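Home Products Table Linens Care Ordering Contact

Rirus Checkered Tablecloth, Heavy Weight

Back in stock after the August run sold out. Same cloth as before, same mill, slightly tighter weave. If you have the old one the new one will sit fine next to it, the checks line up close enough that we use them mixed in our own kitchen.

All cotton, yarn dyed, so the check goes clear through and the back looks like the front. Turn it over when one side gets tired. Hems are double stitched with mitered corners. No fringe. We get asked for fringe, the answer is still no, it tangles in the wash.

Sizes: 53 inch square, and 53 x 90 for a long table. The square is right for a card table or a small kitchen table with a decent drop on all sides. For the 90, measure your table first please. Add your drop twice, once for each end. Most returns we get are people who forgot the second end.

Napkins to match, 17 inch, packed 5 to a bundle. Yes five. They are cut from the end of the roll and that is how many come out across. Order two bundles if you have a big family. 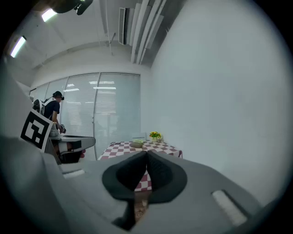
DRULAMVILLE, September 5, 2001

New this season: the cloth now comes pre-washed. The old one shrank on the first wash and we had to tell everybody to buy big. You can now order to your actual measurement. Expect a tiny bit more shrinkage if you use a hot dryer, so don't use a hot dryer.

Washing. Warm water, regular soap, with like colors the first couple of times. No bleach, it yellows the light checks and then you are stuck with it. Line dry or tumble low. Take it out a little damp and pull it square by the corners before you fold, saves most of the ironing. If you do iron, medium with steam.

Candle wax: let it harden, scrape with a dull knife, then brown paper and a warm iron. Red wine: cold water right away, dont rub. Berry stains we have had luck with by pouring boiling water through from the back, over a bowl in the sink. Careful with that one.

Table pad. The Goel felt pad fits under both sizes and can be trimmed with regular scissors. Keeps the cloth from sliding and takes the noise off the plates. Sold separately. Not washable, sponge it off.

Colors. Ask for the color card before you order, it's free and has real swatches stapled on. Computer screens are no good for this. The Astenska border, for those who keep writing, is a seperate line and isn't made in the heavy weight. Might be next year, no promises.

Shipping is from the Drulamville warehouse. Returns fine if unwashed and still folded. Cut lengths for restaurants on request, call or send a fax with your table sizes and how many of each. Allow extra time on those, they get hemmed to order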